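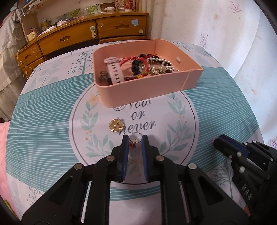

Ring between the fingers, pendant waiting its turn: the hand-held grippers at the jewelry table, blue pads on.

Pad day with the hand-held grippers

If you've only ever seen the grippers hanging on their hooks at Clundow, you're missing the best part of the week! Saturday mornings are when Haruto Sugawara puts fresh pads on them, checks every joint and takes them out to the tray of beads and bracelets, and I finally got to sit in on one.

The pads are the blue strips on the inner faces of the fingers. They take all the wear. Pearls and big glossy beads are easy on them, but a thin ring with a raised setting will dig a groove in the same spot over and over, and once the groove is there the ring wants to roll into it. Haruto's rule is to change a pair after 3000 grips or the first visible nick, whichever comes first, and always both sides together. One new pad facing one old pad closes crooked, and you'll spend an hour blaming the linkage.

He peels the old strip from the tip down, wipes the finger with a lint-free cloth and alcohol, and lets it sit for 11 minutes (he sets a timer, and yes, I asked why not ten, and no, I didn't get an answer). The new strip goes on from the base up, pressed with a thumbnail. Then it's the pivots. There are metal pins at the finger joints and out at the elbows, and each one gets wiggled by hand before anything else happens. If there's side play he swaps the pin. A tiny drop of Brasteo oil goes on the rest, wiped off again almost as fast as it went on, so that none of it creeps down to the pads.

After that comes my favorite bit, a routine the crew calls Bite. You lay a ring flat on cloth, bring the open fingers down on either side of it, close slowly and lift. Cloth matters here: on a hard bench the tips can scrape along and still get under the ring, but fabric bunches up if you come in too low. A flat pendant is harder still, with that smooth face and only the bail sticking up to help you. Passing is 70 clean lifts out of 85, and the count goes in the notebook beside the pad change.

I had a go, of course. My first few were awful! I kept squeezing early and pinching up a little tent of tablecloth along with the ring. Haruto's advice was to watch the gap on the far finger and let the near one look after itself, and that made a big difference by the second row of tries.

The next pad day is Sat 25 May, same table, and we'll have a fresh packet of strips from Fuston to try out. They're a touch softer than the ones we use now, so bring small, fiddly things you don't mind seeing dropped. Earrings especially welcome.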